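Looking after an old watch at the kitchen table

The first watch I ever wrecked was my uncle's. It had survived a war, two marriages and a fall from a ladder, and I finished it off with a butter knife and a great deal of confidence. What follows is mostly a list of things I have stopped doing.

Winding

Wind a hand-wound watch once a day, at the same time, and take it off your wrist first. Pulling at the crown sideways while it's strapped on puts a strain on the stem. Stop when you feel it stiffen. There is no prize for the extra half turn, though there is a bill. Mine came to £142, from a man called Jamshid Ahmadpour who was too polite to ask what I'd been up to.

Setting the date

Don't use the quick-set between nine in the evening and three in the morning. The date wheel is already being nudged along at that hour and doesn't like being hurried. Move the hands down to half past six, set the date to yesterday, then wind forward through midnight to today.

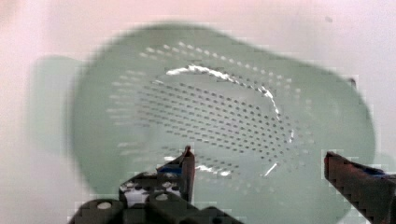 If your watch has no quick-set, as plenty from the sixties don't, you are in for some twiddling. Put the radio on. With some movements you can rock the hands back and forth across midnight, but find out whether yours is one of them before you try.

Cleaning the bracelet

Steel bracelets collect a grey paste best not thought about. Take the bracelet off the watch – properly off, with a spring bar tool – and give it ten minutes in a bowl of warm water with a drop of washing-up liquid. Go between the links with an old soft toothbrush. Mark the toothbrush afterwards. I didn't, and we have agreed as a household to leave it there.

Rinse in a second bowl, never under a running tap with the plug out. A spring bar is about as long as a grain of rice and much keener to travel. Pat dry with a lint-free cloth and leave the lot on a towel overnight.
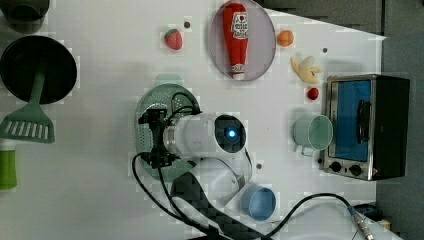
Green colander on a white table, with the robot arm over it.

Leather straps want none of this. Wipe them with a barely damp cloth and let them dry away from the radiator. I tried a tin of Flarico strap balm last winter and now own a strap that smells of salad. The Briten one is dearer and smells of nothing.

Scratches on the crystal

Find out what the crystal is made of before you go near it. Acrylic, which is what most older watches have, will polish up nicely with a dab of plastic polish and a soft cloth. Small circles, light pressure, a couple of minutes, then look. Mask the case with tape first. Mineral glass and sapphire will ignore you completely, so save your elbow.

Leave the case alone. Every polish takes a bit of metal with it, and sharp edges don't grow back. I have a Carrillo from the seventies that somebody before me buffed until it looked like a sucked boiled sweet.
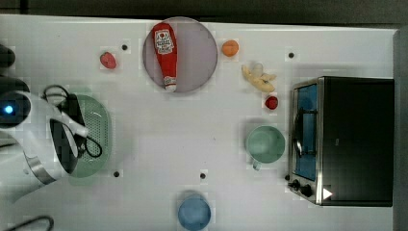
Damp and magnets

Fog under the glass means water inside. The airing cupboard won't cure it and neither will a bag of rice, which only adds dust. Pull the crown out if your repairer tells you to, otherwise just get it to him the same day. Rust starts quickly.

A watch that suddenly gains several minutes a day may be magnetised. Speakers, tablet covers and handbag clasps are the usual culprits. Any repairer can sort it in seconds, and the decent ones don't charge.

Putting it away

Keep it dry, out of the sun and away from other watches, which scratch. My Sketuretti box has room for 2, and I regard that as sound advice on how many to own. I have so far ignored it.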